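Bredlow kitchen, moving the counter stuff around again. Thread, mostly so I remember where I put things.

1/ The counter in this apartment is one run of white marble pattern with gray veins, and it has to do everything. Cutting, cooling, mail, the kid's pretend groceries. I measured what was left free on Sunday and got 15 inches. That is not enough to roll out anything.

2/ First thing to go was the mail. It now lives in a Jillero tray by the front door. The tray is ugly and it holds two weeks of envelopes if you fold the big ones.

3/ Second was the toaster. We use it maybe on weekends. It is going in the lower cabinet next to the colander, and I'll have to crouch to get it. Not moved yet.

4/ Somebody asked last time what I put on bamboo. Plain mineral oil from the drugstore. Wipe it on at night, wipe off the extra in the morning. I used the Prement board cream for a year and it worked the same but cost more and smelled like oranges.

5/ Also do not soak it. I ruined one by leaving it in the sink overnight under a stack of plates. It cupped and then it rocked every time I cut an onion. That one is now under a plant.

6/ The groove goes up. I know people who keep the flat side up for bread and flip for meat. I have tried to keep that straight and I can't, so groove up for everything and a separate plastic board for chicken.

7/ Containers go along the blue-green tile wall, in a row. I had them in the corner by the stove before and the lids got greasy. The tile wipes down easily, the grout less so — old toothbrush, dish soap.

8/ Snack jar is the closest one, clear so I can tell when it's low. Opaque canisters look nicer, but I had one for years and kept buying crackers we already had.

9/ The toy food has its own plate now. It used to be all over the counter and I once put a lemon in the fridge that was not a lemon. Rule is it stays on the blue plate or it goes back in the bin.

10/ Where it stands tonight. Board in the middle, strawberries and lemon on their plate, jars on the right.
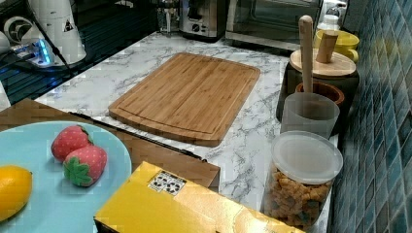 11/ Still to do: a hook for the oven mitts. The adhesive ones fell off the tile twice. Selvanayagam Hardware on the corner has a screw-in kind, 4 to a pack, but I don't want to drill grout in a rental.

12/ They close early today, 24th December, so that waits. If anyone has a hook that holds on small mosaic tile, tell me which one. The flat suction type does not work, the grout lines let the air in.

13/ Also taking suggestions for the drawer under the counter. It has batteries, takeout menus and one chopstick in it. Separate thread for that.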